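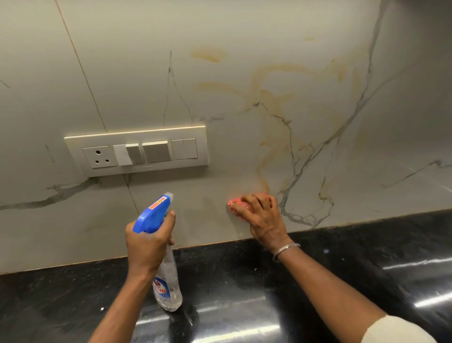
Backsplash by the switch plate, grease band running off to the right. Blue-trigger bottle in hand.

Monday, Oscombe kitchen

Finally got to the tile wall! Liv has been asking for this one since we started the degreaser notes, and it's a beauty: marble-look tile, pale with gray veins, and orange-yellow grease all over it in waves and drips. Some of it follows the veining so closely that I had to tilt my head to tell dirt from pattern.

Working method, for Vilgot and whoever takes the next wall:
- Power off to the socket and switches before any spraying. Near the plate, spray the sponge and leave the tile alone.
- 4 sprays per patch, wait 2 minutes, then scrub with the sponge flat and fingers spread. Pressing with the fingertips only gives you stripes.
- Start at the low end of a drip and go up. I love how much less it runs this way.
- Wipe the granite last, crumbs and all.
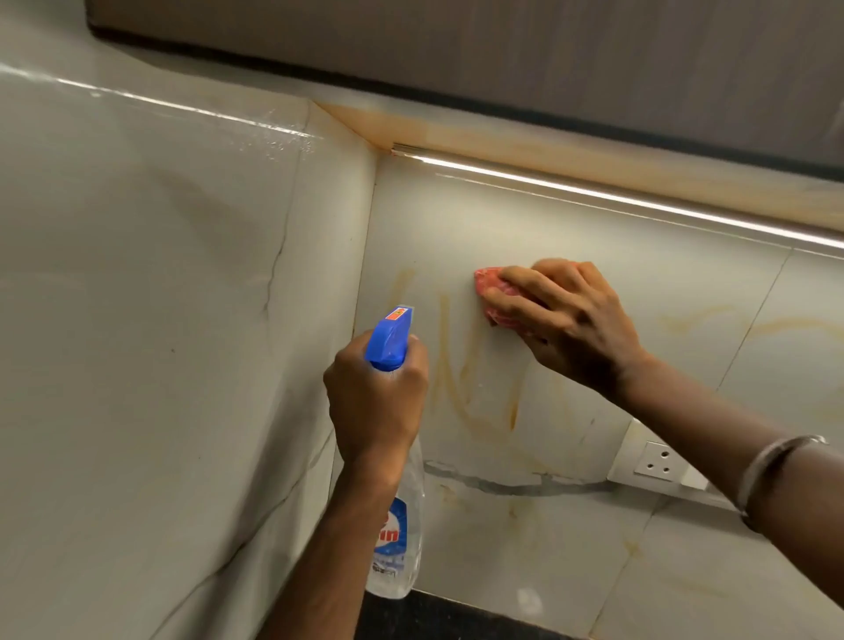 Questions and leftovers

Does the sponge dull the gloss? Eskil thinks the pink ones are too coarse for this finish. I want to try one on the spare tile, 16 passes with a sponge and 16 with a cloth, and look at both under the window light.

The tile joints need their own round with a small brush. Same for the inside corner.

Trygve, please bring 5 more cloths and the Esimix sample. Very curious how it does on the darker drips!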